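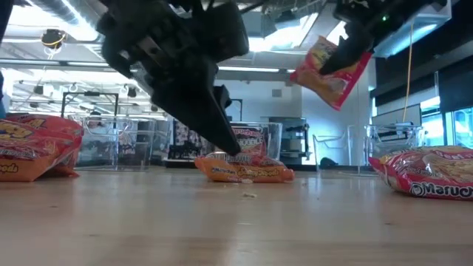 Bancada 2, pacotes de macarrão, as duas garras em cima da mesa e as caixas transparentes atrás.

Caderno da oficina, Nitness, linha de separação
5 mar 2023

Domingo, galpão parado, aproveitei para passar a limpo as notas da semana. Quem pegar o turno amanhã leia pelo menos a parte das trocas de caixa.

Estado da célula: as duas garras rodando com o programa novo da Kukley. Item da semana: macarrão instantâneo em pacote, Maruchan, laranja e vermelho misturados. Total do contador desde a instalação em novembro: 2.819 pacotes. Lote padrão continua em 200.

Último lote completo: 200 pacotes, 29 paradas com pedido de ajuda. É muito. Quase todas pelo mesmo motivo, pacote deitado e chato na mesa, com o plástico esticado. Quando a borda está levantada a ponta entra por baixo e pega. Quando não está, a ponta empurra o pacote e o programa desiste na terceira tentativa. Testei baixar a altura de aproximação, melhorou um pouco, mas começou a esfarelar macarrão dentro do pacote. Voltei ao valor antigo.

Farelo: continua aparecendo migalha na madeira. Algum pacote vem furado do fornecedor ou a gente está furando, não sei ainda. Separar os furados numa caixa à parte e anotar se a marca é de ponta ou de dobra. Pano seco na mesa a cada troca de lote.

Mudança no trabalho das pessoas, que foi o que a gerência pediu para registrar:

Antes eram duas pessoas por bancada, em pé, separando à mão o turno inteiro. Agora é uma pessoa para duas bancadas. Ela abastece a mesa, troca caixa cheia, atende parada e confere a contagem. Ninguém foi dispensado, duas pessoas passaram para a expedição e uma para o recebimento. A do recebimento gostou. As da expedição acham que o serviço lá é mais pesado e têm razão, falta carrinho.

Quem ficou na célula reclama menos do punho e mais da atenção. O trabalho vem em rajadas: vários minutos sem nada e depois três paradas seguidas. Dá para sentar, mas não dá para sair de perto. Pediram aviso sonoro mais baixo e luz mais visível da outra bancada. O som eu baixei na sexta. A luz depende de peça da Thepsuriya, sem prazo.

Outro ponto: à mão, o pessoal já tirava pacote amassado ou com solda ruim sem ninguém mandar. A garra leva tudo para a caixa do mesmo jeito. A conferência no fim passou a pegar o que antes era pego na mesa, e isso não estava na conta de ninguém. No último lote a conferência levou 29 minutos, quando a previsão no papel era zero. Precisa entrar na escala como tarefa, com nome e horário.

Trocas de caixa: parar as duas garras, não só a do lado da caixa. Na quarta alguém parou uma só e a outra largou pacote fora. Nada grave, mas a regra é parar as duas. Vou colar isso no painel.

Velocidade: está em 95% do máximo. A Skakix sugeriu 100. Prefiro não mexer enquanto não resolver o pacote chato.

Pendências
- pedir mais um carrinho para a expedição
- testar ponta emborrachada na garra da esquerda
- ver se abastecer a mesa com os pacotes encostados uns nos outros ajuda a levantar a borda
- treinar o turno da noite em rearme, hoje só a manhã sabe fazer
- cobrar Thepsuriya

Terça rodo dois lotes com a ponta nova, se chegar, e anoto as paradas por cor de pacote. Desconfio que o vermelho para menos, mas não separei os dados até agora.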